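우리 팀이 로봇 팔을 들이자고 처음 말을 꺼낸 사람은 나였다. 그러니 예산표를 쓰는 것도 내 몫이 되었다. 달트사이드의 겨울은 길고, 포장실 창문은 잘 닫히지 않고, 나는 그 방에서 외투를 입은 채 숫자를 더했다가 지웠다가 했다. 그래도 좋았다! 정말이지 그렇게 신나는 예산표는 처음이었다.

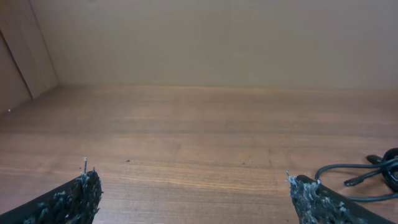 최종 수정일: 2024-08-24

"손가락 끝부터 적어." 아나티 모포켕이 내 어깨 너머로 말했다.

"팔도 아직 안 적었는데요."

"팔은 누구나 적어. 다들 팔값만 적어 놓고 석 달 뒤에 손가락 끝이 해졌다고 울면서 온다니까."

아나티는 은구바네 공방에서 오래 일하다 우리 쪽으로 건너온 사람이었다. 나는 시키는 대로 표의 첫 줄에 '집게 손끝 패드, 교체용'이라고 적었다. 단가는 낮았다. 수량 칸에서 손이 멈췄다. 한 벌이면 될까? 아나티가 대답 대신 시험대 쪽을 턱으로 가리켰고, 나는 희끗하게 보풀이 일어난 손끝을 한참 들여다보다가 숫자를 고쳤다. 열두 벌.

그다음은 케이블이었다. 나는 케이블이 이렇게 재미있는 물건인 줄 몰랐다. 길면 늘어져서 걸리고 짧으면 팔이 끝까지 뻗지 못한다. 전원선과 신호선은 값도 다르고 구부러지는 성질도 달랐다. 자텍스에서 보내 준 견적서에는 케이블이 통째로 '부속 일체'라고 한 줄로만 적혀 있었는데, 아나티는 그 줄에 빨간 펜으로 동그라미를 세 번 그렸다.

"일체가 뭐야. 전화해서 물어봐. 몇 미터짜리 몇 가닥인지."

나는 전화했다. 저쪽 담당자는 처음에는 귀찮아하더니 내가 커넥터 방향까지 묻기 시작하자 목소리가 달라졌다. 우리는 이십 분 넘게 떠들었다(그쪽도 예전에 선 하나가 꺾여서 밤을 새운 적이 있다고 했다). 전화를 끊고 보니 받아 적은 종이가 앞뒤로 빽빽했다.

문제는 총액이었다. 포메탄스 기금에서 우리에게 배정한 돈은 400만 원이었고, 표의 맨 아래 칸은 그 금액을 보란 듯이 넘어서고 있었다. 팔 두 대를 사면 넘는다. 한 대를 사면 넉넉하다. 계산은 간단한데 마음이 간단하지 않았다.

"한 대만 사요?" 내가 물었다.

아나티는 식은 차를 마시며 한참 말이 없었다. "너, 신발끈 한 손으로 묶어 본 적 있어?"

"없죠."

"우리가 시키려는 일이 그런 일이야. 상자를 붙들고, 동시에 끈을 당기고. 한 대로 되는 일이면 나도 한 대만 사자고 했겠지."

그래서 우리는 다른 줄을 깎기로 했다. 새 작업대는 지웠다. 나무 탁자가 있으니까. 운반비도 지웠다. 아나티의 승합차로 내가 직접 받으러 가기로 했다. 여분 모터는 두 개에서 하나로 줄였는데, 그 줄을 고칠 때는 둘 다 조금 숨을 참았던 것 같다. 손끝 패드 열두 벌을 여섯 벌로 줄이자는 내 제안은 단칼에 거절당했다.
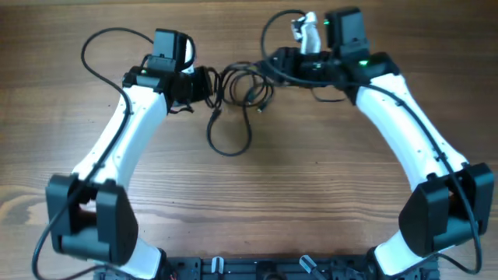 두 대로 하자고 마음을 굳히고 나니 표가 갑자기 다르게 보였다. 왼쪽과 오른쪽을 따로 적을 게 아니라 한 몸으로 묶어서 적어야 했던 것이다. 받침을 같이 쓰면 고정 부품이 줄고, 같은 종류의 모터를 쓰면 여분 하나로 어느 쪽이 고장 나도 버틸 수 있다. 나는 줄을 합치고, 또 합치고, 혼자 소리를 질렀다. 아래 칸의 숫자가 내려가고 있었다!

"얼마 남았어?"

"거의 3만 원 초과요."

"거의?"

"2만 8천 원이요."

아나티는 내 옆에 의자를 끌고 와 앉았다. 우리는 처음부터 다시 훑었다. 볼트, 전원 공급기, 비상 정지 단추. 비상 정지 단추는 손대지 않았다. 카메라 받침대도 그대로 두었다. 케이블 정리용 띠가 228개들이 한 봉지로 올라와 있는 걸 보고 아나티가 웃음을 터뜨렸다.

"이걸 왜 이렇게 많이 사?"

"선이 자꾸 엉키잖아요."

"은구바네에 가면 이런 게 서랍째 있어. 내가 얻어 올게."

봉지를 지웠다. 그래도 조금 넘었다. 이번에는 아나티가 견적서에서 자텍스 담당자의 이름을 찾아 전화기를 내 쪽으로 밀었다. 나는 운반을 우리가 직접 하는데도 포장비가 그대로냐고 물었고, 저쪽은 잠깐만 기다리라고 하더니 정말로 잠깐 만에 돌아왔다. 나무 상자 대신 종이 상자에 담아 주겠다고, 그러면 포장비는 빼도 된다고 했다. 대신 비 오는 날은 피해서 오라고.

마지막 칸이 400만 원 아래로 내려왔을 때 창밖은 이미 캄캄했다. 아나티가 외투를 걸치면서 표를 한 번 더 훑어보았다.

"첫 줄은 그대로지?"

"열두 벌이요."

"그럼 보내."

나는 보냈다. 답은 10월에 온다고 했다. 그날 밤 집까지 걸어가면서 나는 두 팔을 앞으로 내밀고, 한 손으로 보이지 않는 상자를 붙들고 다른 손으로 끈을 당겨 보았다. 맞은편에서 오던 사람이 길을 비켜 주었다.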